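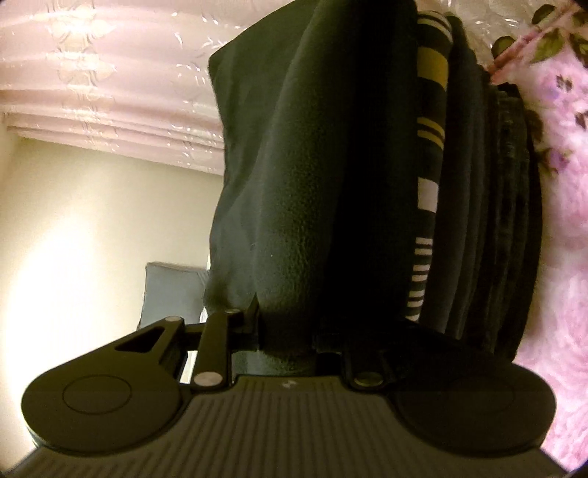
Folded clothes stacked on the bed, with the hand-held gripper in front.

How to run a folding and stacking demo at an open day

We showed our hand-held grippers at the Mwaipopo open day on Tuesday, October 17, 2023, and several people asked how to set up the same demo at home or in a school. The steps are below. You need a pair of grippers, a bed or wide table, a soft blanket and a pile of clothes.

1. Pick the clothes

Use garments you already own. T-shirts and thin sweatshirts are easiest. Thick fleece can be done, but the fingers have to open nearly all the way. Leave out anything with loose buttons. We keep 15 pieces in a Juramel crate and bring the same ones each time.

2. Set up the bed

Spread the blanket flat and tuck in the side nearest the visitors. Choose one spot at the back for the finished stack and keep to it. Leave the front half clear for folding. Stand people along the long side, two rows at most.

3. Check the grippers

Open and close each one a few times. The fingers should meet evenly. If one sits ahead of the other, reset it before you start. Wipe the finger pads with a cloth that has no lint on it, then start the Skernine recorder and make sure the clip counter reads zero.

4. Fold

Lay the garment face down. Pinch one edge close to the corner, lift it a little and carry it across to the far side. Let go only when the cloth is lying on the blanket. Go slowly – visitors want to see the fingers close.
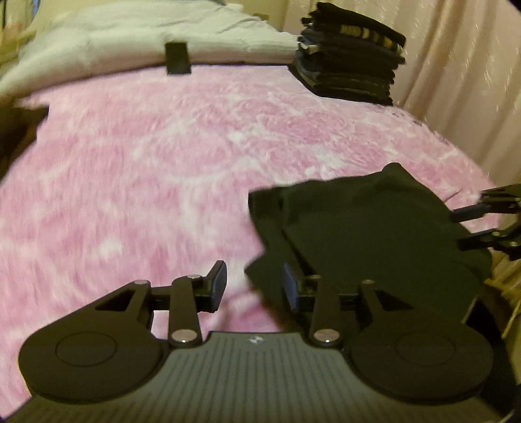 A folded black cloth at the fingers, with the stack farther back.

Takeshi Tamura ran this part for us and did the first fold without speaking, then repeated it with an explanation. That order worked well. People asked better questions the second time.

5. Move the piece to the stack

Grip the folded side, where the layers are held together. If you take the open side, the piece comes apart on the way.

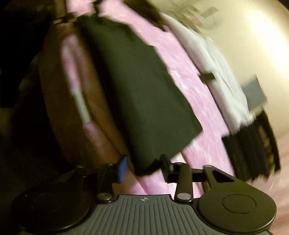 Keep your wrist level as you travel and lower the piece until it touches the one under it. Then open the fingers and back straight out. Pulling out at an angle drags the top layer with it. When the stack starts to lean, stop and square it up by hand.

6. Let visitors try

Give each person one garment and 2 minutes. Children do better with a small towel. Stay on their left so you can reach the gripper if they squeeze too hard.

At the end of the day we had 200 usable clips out of 362. Most of the rest were dropped corners – fine for a demo, but we don't keep them. Copy everything to the Cleseter drive before you pack up, and charge both grippers overnight.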